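The Dining Room at MacAulay House: An Interview with the Food and Beverage Manager

The restaurant on the ground floor of MacAulay House reopened in November after a renovation that increased its seating to 100. Jessie Forsyth, who has managed food and beverage at the hotel through two changes of menu, spoke with us before the evening service.

Forsyth described the new menu as shorter by design. "We had 47 dishes on the old card, and the kitchen could not give each one proper attention," she said. "Guests told us they wanted a good roast, a good fish and a soup made that day."

Breakfast remains open to the public as well as to hotel guests. Dinner reservations are recommended, particularly for tables of more than 4. The Stoltach Room, which adjoins the main floor, may be booked for private lunches and receptions and has its own set menu.

Asked about suppliers, Forsyth confirmed that bread now comes from the Ellex bakery and is delivered at 5 a.m. "They bake the rye to our recipe, and we serve it with every soup," she said. The wine list has also been revised, with more choices by the glass.
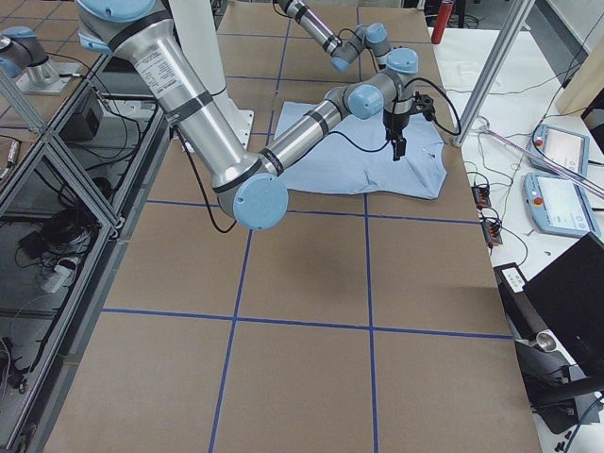

Flallix wrote to the hotel that the early dinner seating ends too soon for guests arriving by the evening train, and asked that the kitchen take last orders later. Forsyth said the request is under review.

"We would like to keep the kitchen open until 10 p.m.," she said. "The staffing plan for that is being prepared now."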